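Memoria del trabajo de Ordenar y Guardar
Grupo: Phúc Khúc, Kacper Gajewski, Nga Cao
Asignatura: Diseño de espacios domésticos, segundo curso
Entrega: 22/11/2023

De dónde sale la idea

Escribo yo, Phúc, aunque las decisiones son de los tres (y las discusiones también). La idea empezó en casa de mi prima Loan Khúc, que tiene dos hijos y una caja de juguetes en la que cabe todo y no se encuentra nada. En julio pasé allí unas semanas y me fijé en que se recogía de dos maneras: o a lo bestia, todo al fondo de la caja, o no se recogía. Cuando llegó el momento de elegir tema me pareció que ahí había un trabajo entero, ¡y los otros dos me dijeron que sí sin dejarme acabar la frase!

La pregunta quedó así: ¿cambia algo si lo blando se guarda aparte y se guarda a la vista? Por blando entendemos peluches, mantas, trapos, ropa pequeña. Son cosas que no se rompen y que por eso mismo se tiran en cualquier sitio, ocupan muchísimo y se aplastan unas contra otras hasta que el de abajo deja de existir.

Cómo lo hicimos

Pusimos dos condiciones desde el principio. La primera, trabajar sobre una mesa y no en el suelo, porque en el suelo acabábamos todos de rodillas y a los diez minutos nadie quería seguir. La segunda, usar cestas abiertas, sin tapa. La tapa es un paso más, y un paso más con un niño de cuatro años delante es perder la partida.

El presupuesto total era de 2.000 coronas y nos sobraron 400, que devolvimos. La mayor parte se fue en cestas. Probamos primero unas de tela de la tienda Gevwood, muy bonitas, que se doblaban en cuanto metías algo por un lado, y luego pasamos a las de plástico, que son más feas pero se quedan quietas. Kacper defendió las de tela hasta el último día – sigue defendiéndolas, de hecho, y me ha pedido que lo ponga aquí.

El material blando lo reunimos entre los tres, 27 piezas en total contando los trapos. Nga Cao hizo una lista en una hoja de cálculo con el tamaño de cada pieza doblada y sin doblar. Parece una tontería, pero de esa hoja salió casi todo lo que cuento más abajo.

Lo que fuimos viendo

Los peluches no se doblan. O sí se doblan, pero vuelven a abrirse en cuanto los sueltas y empujan a lo que tengan al lado. Al principio los metíamos primero, porque son lo grande, y encima poníamos la tela. Mal. La tela resbalaba por los huecos y había que sacarlo todo para llegar a un trapo. Cambiamos el orden (tela abajo y plana, peluches arriba y de pie) y la cesta se entendía de un vistazo.

La tela sin doblar engaña. Un trapo hecho una bola ocupa como un peluche mediano, y además cuesta saber qué es. Doblado en tres se convierte en una tira que cabe en el lateral de la cesta. Loan nos avisó de que los niños no van a doblar en tres, y tiene razón, así que en la versión final hay una cesta donde se permite la bola. La llamamos Ranalus, por una rana que acabó siempre allí, y fue con diferencia la que más se usó.

También aprendimos que el color despista. En la primera ronda separamos por colores porque quedaba muy bien, y resultó un lío: el peluche verde acababa con la tela verde y volvíamos a tener una cesta de todo. Desde entonces separamos por forma. Mucho menos vistoso, pero funciona.

Material de la mesa: peluche verde, tela verde oscura y cesta blanca calada
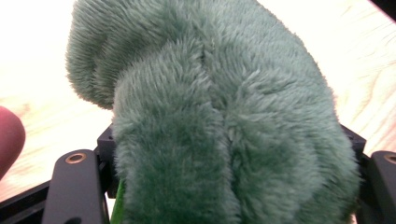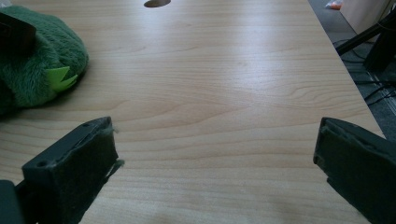
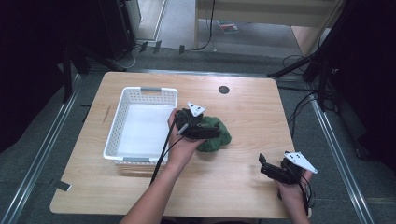
Queda hablar de lo que no salió bien, que para eso está la memoria. Las etiquetas fueron un desastre. Hicimos tres modelos con dibujos, los pegamos por fuera y en casa de Loan duraron una tarde. Nga La, compañera de otro grupo, nos propuso atarlas con cordel y eso aguantó algo más, aunque el pequeño descubrió que se podían desatar y le pareció el mejor juguete de toda la casa.

Tampoco medimos bien el tiempo. Apuntábamos cuándo empezaba a recogerse, pero no siempre cuándo terminaba, así que no puedo dar una comparación seria entre la caja única y las cestas. Puedo decir lo que nos contó Loan: que ahora se recoge antes de cenar casi sin pedirlo, y que el oso ya no aparece debajo del sofá. Como dato es flojo, lo sé.

Si lo repitiéramos, cambiaría el tamaño de las cestas. Compramos todas iguales por comodidad y habría sido mejor tener una baja y ancha para los peluches – de pie se ven bien, pero se caen en cuanto quitas uno. Kacper quiere probar con una de tela y un aro rígido arriba. Le hemos dicho que adelante, siempre que la cosa él.

Los dibujos de las etiquetas y la hoja de cálculo de Nga Cao van en el anexo.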